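**Tabletop scene rules** are the written conventions that govern how a simulated workspace is laid out, reset and scored when robot arms are tested on household tasks. They cover the placement of objects, the space kept free between them, the reach of each arm and the conditions under which a trial counts. The best known set is the Ritska rules, first drafted by Liesbeth Mulder and later adopted with changes by the Monetti and Ocampo test suites.

## Background

Early kitchen simulations had no shared layout rules. Two groups could report results for the same task while using different tables, different objects and different starting poses. The first Ritska draft was circulated in October and listed 147 separate requirements. Many repeated each other, and the edition dated 12/27/18 cut the list to 89.

## Layout

A scene must contain the task objects and a number of objects that play no part in the task, called bystanders. Bystanders may stand at the border of the camera view and may be partly hidden by it. Open table must be left between the main work areas. In scenes with two arms, each arm is given a home zone, and the shared zone between them is entered by one arm at a time.

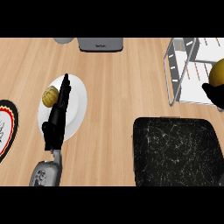

*Two-arm kitchen scene in simulation, with one gripper over a plate holding a small yellow squash.*

Surface textures may be changed from trial to trial, but the size of the table may not. Object models must keep their true scale.

## Contact and scoring

The rules separate touching from grasping. A gripper lying alongside an object has not grasped it, and a grasp is recorded only when both fingers bear on the object and it leaves the surface. Pushing a bystander more than 2 centimeters ends the trial. Trials that end this way are reported as failures and may not be dropped from the total.

## Adoption

Monetti uses the layout section unchanged. Ocampo allows both arms in the shared zone if their paths are checked beforehand. Brirar, which maintains an object library of 983 models, marks each model as task object, bystander or both.

## See also

- Reset procedure
- Shared workspace
- Grasp detection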